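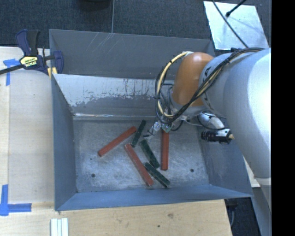 Search this site
Enter keywords
Go

Household Waste and Where It Goes
Handout 4: Sorting, and why your yoghurt pot matters less than you think

Reading before the seminar: the two chapters in the course pack, and your own council's leaflet, if you can find it. It is usually behind the microwave.

1. Where we had got to

Last time we ended with the lorry driving off. Most people's interest in rubbish ends there as well, so you were in good company. This week we follow the lorry.

Recall the difference between collection and recovery. Collection is what leaves the kerb. Recovery is what somebody eventually makes into something else. Councils like to publish the first figure and are shy about the second. When you read that a town "recycles" a certain share of its waste, find out which of the two is meant. If the page doesn't say, it is the first.

2. Kerbside sorting and mixed collection

There are two broad ways to run a household scheme.

Separate collection. You have a box for glass, a box for paper, a box for tins and a small brown thing for peelings. You do the sorting. The council saves money at the plant and spends it on boxes, which blow away.

Mixed collection. Everything dry goes in one bin. You do nothing, which residents enjoy, and the plant does the rest. Paper gets wet, glass gets broken, and broken glass gets into the wet paper.

Most places run something between the two and describe it as tailored to local need. Sterport has changed its system twice, once in each direction. There is a fair chance that half the bins in the town are still being used under the previous rules.

For the exam you should be able to set out who carries the cost under each system. Remember that residents' time is a cost. It never appears in the accounts, so it is very popular with people who write accounts.

3. What happens at the sorting plant

Materials are pulled apart by using some difference between them. The order varies from plant to plant, but the principles don't.

Size. A turning drum with holes in it. Small things fall through. This is why bottle tops left loose often end up as rubbish, and why you are now asked to screw them back on, having been told for years to take them off.

Weight. Air is blown across the belt and light things go further. It works well on film and paper. It also works well on a paper envelope with a plastic window, which goes wherever it likes.

Magnetism. Steel jumps to the magnet. Aluminium does not, and needs an eddy current separator, which throws it off the end of the belt. The diagram is in the course pack and you should be able to draw it badly from memory.

Light. Sensors read how a plastic reflects near infrared and tell one polymer from another. Black plastic coloured with carbon soaks the light up and tends to go unseen, so the smartest-looking ready meals have long had the worst trays.

People. Every plant has some. They take out what the other steps missed: garden hose, duvets, car parts, and on one visit a whole set of encyclopaedias, still in order.

4. Contamination

A load is contaminated when it contains enough of the wrong thing to lower its price or to have it turned away. There are three sorts of wrong thing, and students mix them up every year.

a) Wrong material. A china mug among the glass. It melts at a higher temperature than bottle glass and leaves stones in the new bottle.

b) Right material, wrong state. A pizza box with most of a pizza on it.

c) Right material, wrong form. Shredded paper is still paper, but the fibres are short and it escapes from everything.

Then there is what the trade calls wishful recycling: putting something in the recycling because you feel that it ought to be recyclable. The people who do it care a good deal. They rinse the toothpaste tube. In the Dremside survey the streets with the best turnout on collection day also had the highest share of type (a) errors, and the survey's authors were too polite to say much about it. I would like you to be less polite in your essays, though with references.

5. Case study: the Pevura leaflet

Pevura is our main case for this half of the term. The town put out a new leaflet in August, when a good part of its population was away. It ran to 2 sides and listed 136 items with a tick or a cross beside each. The old leaflet had fitted on a fridge magnet.

Points to take from it:

The list was accurate. I have checked it against what the plant would accept at the time and can find nothing wrong with it. This is rare and deserves a mention.

Of the 482 households that answered the follow-up questions, 50 could remember having received it. The leaflet's cost per household was worked out on the number printed. You may wish to work it out again on the number remembered.

The contractor, Kocsis, had asked for a shorter list built round the handful of items that caused most of the trouble at the plant. It was told that residents wanted full information. Residents, when asked, wanted to know about crisp packets.

Our view of Pevura should not be too harsh. A short leaflet leaves things out, and every item left out brings a telephone call. The person who answers the telephone and the person who writes the leaflet usually sit in different buildings. Consider how that shapes the leaflet.

6. Does it save anything?

Yes, mostly, but by very different amounts. Aluminium is the star pupil. Making it from scrap takes a small fraction of the energy needed to make it from ore. Steel does well. Glass saves a modest amount, and loses part of it if driven a long way, being heavy. Paper depends on what the mill burns. Plastics depend on which plastic, how clean, and who is paying for the study.

If you rank the things in an ordinary kitchen by what recycling them saves, the ranking has little to do with how much guilt people feel about them. The yoghurt pot gets a great deal of guilt. The drinks can gets almost none. Food waste, which does real harm in landfill, was until lately hardly thought of as waste at all — it was "scraps".

This brings us back to the order everyone quotes and few follow: reduce, reuse, recycle. Recycling comes third. It gets most of the money and all of the posters, as it is the only one of the three that lets everybody go on buying things.

7. For the seminar

Bring your council's leaflet and one object from home that you are unsure how to throw away. Please wash it. Last year's group will know why I ask.

Be ready to talk about these:

Should households be fined for contamination, and who would look in the bins?

Is a longer list of accepted items always a better service?

The Dremside authors treat confusion as a problem of information. What else might it be?

The short essay is due on Monday, December 8, 2025, at noon. Noon is when the link closes. Essays on whether people should "do their bit" will be marked, but without joy.

Comments

wheeliebinwatcher: Section 4 has ruined my weekend. I have been rinsing toothpaste tubes for years.

second_year_geog: is the eddy current diagram definitely in the pack? mine goes from page with the drum straight to the bibliography

Course tutor: It is in the newer printing. There is a spare copy outside the office, on the radiator.

marrowfat: Used to work on a picking line and can confirm the duvets. You left out bowling balls.

Contact the department office | Copyright the author; may be copied for teaching | Back to top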